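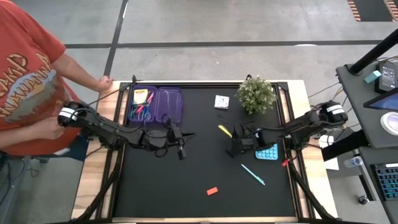 The two-arm desk-sorting table at the Gurside Shared Workshop, with the pencil case open for packing.

Two-Arm Table Project Enters Its Second Stage

The Gurside Shared Workshop is pleased to report that the two-arm table, approved as a member build last August, has completed its first stage and is now in regular use on the main floor. The project is led by Svyatoslav Pasichnyk, who submitted the original proposal and has overseen assembly, wiring and calibration. Members who have attended open evenings will know the build by its working name, Skitemon.

The aim of the project is modest. Skitemon is intended to put away the contents of an ordinary desk: pens, scissors, erasers, sticky notes and similar small goods. These articles were chosen for their low cost and for the variety of grips they require. A pen rolls, a pad of notes lies nearly flat, and an eraser presents a different face each time it is set down. The arms are guided by hand during teaching sessions, and the recorded motions are then used to prepare the arms for working on their own.

To the end of January the group had recorded 1,266 teaching runs, of which 272 were set aside on review. The most common fault was a grip closed too early. The group has set a target of 2,000 usable runs before the second stage is assessed.
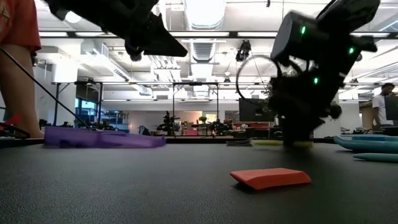 An eraser-like block on the textured tabletop, with one arm raised and the other reaching down.

Spending on the first stage came to $210 beyond the original grant, chiefly for replacement cable and a second set of gripper fingers. The Workshop has agreed to meet this amount from the general build fund. The first fingers, cut from stock supplied by Corley, wore unevenly at the tips and were replaced in December with a narrower pattern. The drawings for both patterns are kept in the project binder at the front desk and may be copied by any member.

Thin articles continue to present the greatest difficulty.
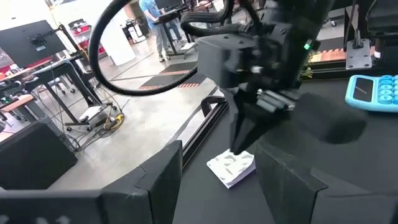
A pad of sticky notes must be approached from the correct height, and an error of a few millimeters will either press the pad against the table or miss it altogether. Mr. Pasichnyk has proposed a slower final approach for all flat goods, together with a revised routine for checking the wrist cameras at the start of each session. Both changes will be tested during March.

Members are reminded that no person may operate the arms without first completing the table induction. A second trained member must be present whenever the arms are powered. Loose sleeves and lanyards are not permitted at the table, and the emergency button must be kept clear at all times.

Inductions are held in the Prado Room before each open evening. Places may be reserved at the front desk. Donations of used pencil cases, rulers and small desk goods in sound condition are also welcome and should be left in the marked bin by the tool store.

Posted Friday, February 25, 2022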